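The Desktop Basket Trick, and Other Ways I Keep a Standing Desk Usable

By Flurina Egger
November

So last Friday I went looking for the good scissors and found them under a pile of mail, two phone chargers, a seed catalog and a plate. The plate had toast crumbs on it. I'm telling you this so you know who is giving the advice here. I am not a naturally tidy person! I've just been working at a white standing desk long enough to learn what makes it bearable and what makes me want to go sit in the car.

The white top is half of the problem. I love a white desk, I'd buy one again tomorrow, but it shows every coffee ring and every pencil smudge, and anything you leave lying on it looks like more mess than it would on dark wood. My mother's old desk was nearly black and you could have lost a sandwich on it for a week. Mine doesn't let me get away with anything.

Start with an empty top

I know, everyone says this. But do it once, properly. Take every single thing off and put it on the floor or the bed, wipe the top down, and then don't put anything back for a whole evening. When I did it I set the kitchen timer for 45 minutes and was finished with time left over to make tea. In the morning, bring things back only when you reach for them. I brought back a lamp, a notebook, a mug of pens and, around lunchtime, the tape. The rest sat on the bed looking at me until I had to sleep there, and then it got sorted in a hurry, which might be the only way I ever sort things.

For wiping, a drop of dish soap in warm water and a cloth that's been wrung out hard. Dry it right after with a second cloth. Pencil comes off with a plain white eraser. Ballpoint is meaner — a little rubbing alcohol on a cotton ball, tried first on the underside where it won't show if it goes wrong. Please skip the scouring powder. I used some on my first desk and there was a dull patch the size of a saucer forever after, exactly where the light hit it.

One basket, one job

The best thing I own for my desk is a small plastic basket with holes in the sides. It was cheap, it's light, it can be rinsed in the sink, and I can see what's in it without tipping it out. I like a bright color on a white desk, too. You always know where it is, and your hand goes to it without much thinking.

The rule is that it only has one job. In mine, it's "things that belong in another room." The hair tie, the screwdriver, the library card, the one earring. All day long I toss things in, and before supper I pick up the whole basket and walk it through the house. It takes a few minutes. If you keep pens in there as well, or stamps, you'll stop carrying it around (you'll need the pens!) and within a week it's a junk bowl.

Pick a small one. My friend Ferdinand Wallner went out and got a basket you could bathe a puppy in, and of course he filled it, and then he had a heavy basket full of everything and the same desk as before. His second one is the size of a loaf of bread and he empties it most nights.

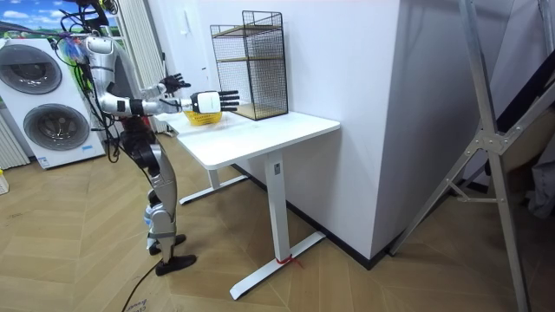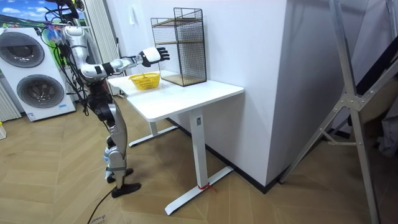 Put it toward the front on the side you use most, a little way in from the edge so you don't catch it with your sleeve. I'm right-handed but I like mine on the left, because my right hand is nearly always busy with a pen or a cup. Try both for a few days. The spot that's wrong will annoy you pretty quickly.

If yours slides when you bump it, cut a piece of that rubbery shelf liner a bit smaller than the bottom and set the basket on top. No glue needed. You do have to lift the liner and wipe under it now and then or you'll find a grid of dust there that takes some scrubbing.

Wire racks and what not to put in them

A wire mesh rack is a fine thing for paper that stands up and a terrible thing for anything small. I kept paper clips in one for about a day. Envelopes, a notepad, the folder with the tax stuff, a tablet if you use one: all good. Pencils poke through, erasers shed into the mesh, and rubber bands tie themselves to it somehow.

Keep the rack toward the back and the low things in front, so you aren't reaching over a wall of envelopes all day. And leave it a little loose! Once papers are packed in tight you stop filing and start stacking on top, and from there it's downhill. When I can't slide a finger in between two folders, I take out the oldest one and deal with it.

Mesh gets dusty in a furry sort of way. A dry paintbrush does a better job than any cloth. I keep an old two-inch one in the drawer and go over the rack outside on the step. For a greasy one (if your desk is anywhere near the kitchen, you know what I mean), a soak in the tub with dish soap, a rinse with the shower, and then dry it with a hair dryer, since the corners are where rust gets going.

Cords

If your desk goes up and down, leave slack. That's really my main piece of wisdom. Raise it as high as you'll ever want it, and only then fasten things. I did mine with the desk down, very proud of how neat it looked, and the next morning I raised it and pulled the lamp clean off the back.

Soft hook-and-loop straps are nicer than zip ties, since you'll be changing things around whether you plan to or not. Cotton ribbon works too. So does the string from a bakery box. Tie the cord to the leg high up and again down low, and let it hang in an easy curve in between.

A bit of colored string is handy for labeling as well. I put red on the lamp cord and blue on the charger, one tie at the plug and one at the other end, and I haven't unplugged the wrong one from under there since. Before that I'd crawl out, look, crawl back in, and bump my head both ways.

For anything that has to cross the floor, run it along the wall if you can. If you can't, a flat cord cover is worth the money, and don't put it under a rug. Cords under rugs get walked on where you can't see the damage.

The feet and the floor

Those long flat feet on a standing desk are dust ledges, and white ones show it worst of all. A damp sock over your hand is the right tool. Go along the top of the foot, then around the bottom of the column where it joins, and turn the sock inside out for the second leg. I do this when I vacuum, or every second time I vacuum. All right, every third.

On a wood floor, stick felt under the feet before you move the desk anywhere. I skipped it once because I was "only shifting it a little" and there's a pale scratch that I've covered with a plant. Felt picks up grit over time, and then it's sandpaper, so check it when you change the clocks and peel it off if it looks gray and hard. A bit of warm air from the hair dryer loosens the glue.

Herringbone floors are lovely and they collect crumbs in the joints like you wouldn't believe. Vacuum with the soft brush on and follow the direction of the boards, first one way and then the other. It feels silly, zigzagging, but it gets a lot more out. Use barely any water. A flat mop that's nearly dry will do, and then open a window.

Ten minutes at the end of the day

Mine goes: mug to the kitchen, papers into the rack, basket around the house, wipe. I do it before I switch the lamp off. Some nights it's three minutes and some nights I don't do it at all, and then the following morning is worse and I'm cross at myself till my second coffee.

Somebody wrote in to ask what to do when other people in the house put their things on your desk. I have tried a sign. I have tried a speech. What helped was giving them a basket of their own, on a shelf by the door, in a different color. Anything that lands on my desk and isn't mine goes in there, no comment. The kids caught on first. My husband is still looking for his tape measure, and it has been in the green basket since Friday.

Questions or a tip of your own? Write to Flurina through the contact page. | © Flurina Egger | Back to top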